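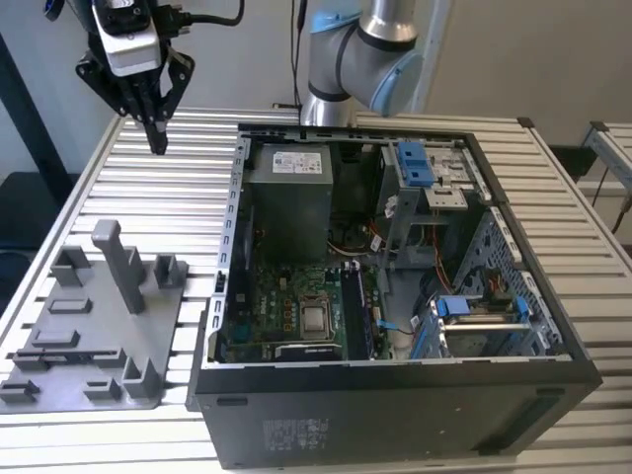
Limsakul has published working rules for robot cells that take apart used desktop computers, the electronics refurbisher said on 11/17/25. The document runs to 22 pages and applies to every bench where a robot arm handles open machines, including the development benches at the company's Udberg site.

The rules were written by a group led by process engineer Junpei Sugiyama and were tried out in Udberg during October. Until now each bench kept its own checklist, and the lists did not agree on basic points such as when the power supply had to be discharged or who could change a gripper finger.

Under the new text, a computer must be unplugged and its power button held down before it goes on the table. Side panels come off by hand. The operator then looks over the interior and enters the model, the number of memory modules and any damage on the job sheet. A case with a swollen coin cell, a cracked board or signs of liquid goes back to the manual line.

Memory modules get a chapter of their own. Slot latches have to be fully open before the fingers close on a module, and the pull must be straight up from the board. If the force limit is reached, the arm stops and holds position. The program may try again once. After 2 failed pulls the module is left in place and a person takes over.
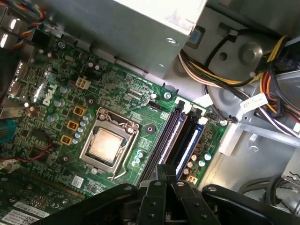 Memory modules and the processor socket inside a desktop computer at the disassembly bench.

Processors are treated more strictly. The socket lever may be worked by the arm, but the processor itself is to be lifted only with a vacuum tool, and old thermal paste is cleaned off at a separate station. Finger grippers are not allowed to touch the contact area of a socket at any time.

"Most of the damage we recorded was small, a bent latch or a scraped label," Sugiyama said. "It adds up when the board is going to be sold again."

The group based its limits on 432 machines handled before the text was final. Sugiyama said the sample leaned heavily toward office desktops and that small form factor cases would need more work. They are outside the scope of the first edition, as are laptops and servers.

Fixtures must carry a part number and a revision letter, and a worn fixture is to be replaced, not shimmed. Cables on the arm are checked at the start of each shift. Grippers are taken out of service for inspection after 1000 cycles, whether or not a fault has been reported.

Lallska, which buys boards and memory from Limsakul, will accept job sheets in the new format. Fleradari, a maker of bench fixtures, has asked for changes to the section on locating posts, and its comments will be taken up in the next edition.

Copies of the rules are available from the Udberg office on request.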